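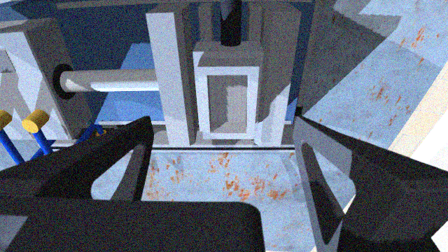 Figure 1. Block with a raised white frame on its front, under a black rod.

Small parts and short lives: what happens to household goods when one piece breaks

Aba Opoku
Final year project report, Product Design

Summary

This project looked at household goods that stop being used when a small part breaks or goes missing. I ran a survey in the area near the college, spent part of October at the Lamptey repair shop, and tried to get spare parts for a group of common items. Most of the people who answered had thrown something away in the past year because of one part. In most cases they had not looked for a replacement. When I looked myself, the part could sometimes be bought, but the postage often came to more than the part and the description was hard to match to what I had in my hand.

1. Why I chose the subject

My grandmother had a vacuum cleaner with a broken catch on the dust container. It worked well otherwise. She held the container shut with a rubber band for a long time and then bought a new cleaner. The catch was a piece of plastic the size of a thumbnail. I wanted to know how common this is and what a designer could have done differently at the start.

There is a lot written on repair of phones and large appliances. I found much less on things like flasks, drying racks, blinds, cupboard hinges and kitchen scales, so I kept to those. I left out anything that would need mains wiring to be opened, partly for safety and partly because the shop does not let students do it.

2. Method

The survey was on paper. I left forms at the library and the launderette and collected 70 back. Ten could not be used, either because only the first question was filled in or because the answers were about cars. That left 60.

The questions asked what the item was, which part failed, how old the item was, whether the person tried to fix it, and where it is now. I added the last question late, after a trial with people on my course, and I am glad I did. A good number of broken items have not gone anywhere. They are in a cupboard or a shed, waiting for someone to have time.

At the Lamptey shop I sat at the front counter in the afternoons and wrote down what came in. I did not record names. The shop has its own job book going back several years, with 4000 entries, and I was allowed to read it but not copy pages. The entries are short and in different handwriting. "Handle, glued" is a typical one. I could not use the book for proper totals, but it helped me see which words people use for parts.

3. What breaks

Catches, clips and feet came up most often in the survey. Lids were next. Then came a mixed group of knobs, wheels, spacers and surrounds, which I put together under "fittings" because people did not know what to call them. One form just says "the square bit round the window of it" and I never worked out what the item was.

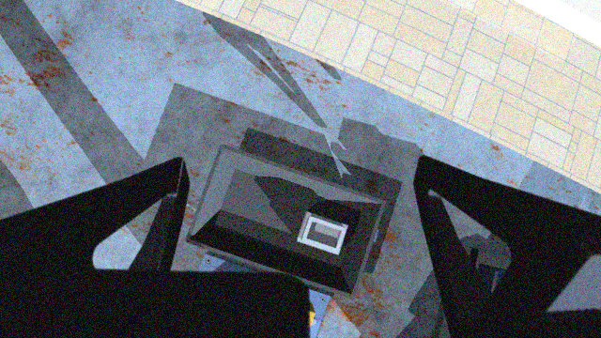 The naming problem turned out to matter more than I expected. If a person does not have a word for the part, they cannot type it into a search box. I asked five people on my course to find a replacement for the plastic surround on a Temex kitchen scale, without help from me. They searched for frame, border, trim, cover and edge. The maker calls it a bezel. Only one of the five found it, and she got there by looking through the exploded drawing in the manual.

Age was less important than I thought it would be. Some parts failed in the first few months and some after many years. People were more annoyed about the early ones but not more likely to repair them.

4. Trying to buy the parts

I picked items from the survey that I could get hold of second-hand and tried to buy the missing or broken part for each.

Firix, who make clothes airers, have a parts page with photos and sell end caps in pairs. The order was simple and the caps fitted. The postage was more than the caps.

Temex sell the scale surround only as part of a full upper casing.

Citetti, who make roller blinds, do not sell parts to the public. I wrote to them twice. The second reply suggested I go back to the shop where the blind was bought, but it had come from a house clearance. The man at the Lamptey counter then found me a bracket from another make in a drawer, and it fitted once a hole had been filed a little wider.

The drawer is worth a mention. The shop keeps parts from things that could not be saved, and the owner thinks there are 3000 of them, though he has not checked. They are sorted by size and not by maker. I thought this was a mistake at first - but someone who comes in with a broken clip usually has no idea who made it, and they do know how big it is.

5. What a designer could do

I have kept this part short as it goes further than my evidence.

Part names could be moulded on the part itself, on a face that does not show. There is often room for a short code. Two of the items I bought already had a mark of this kind, but neither mark led to anything when I searched for it.

Fittings that are likely to break could be separate from the casing, so that the casing does not have to be replaced with them. This costs more to assemble. I asked my tutor how much more and she said it depends on the number made, so I have no figure to give.

Common sizes would help most with feet and end caps. I measured the rubber feet on every item I had and many were close to each other without being the same.

6. Problems with the project

The forms were left where people already had time to sit, so the answers probably lean towards older people and those without a washing machine. I should have left some at the station too. I also asked about the past year only, and several people wrote about things that clearly happened long before.

My own search for parts covered only a few makers. A different choice of items might have given a better picture, or a worse one. The airer and the blind are still in use at my house, and the scale is waiting for its surround.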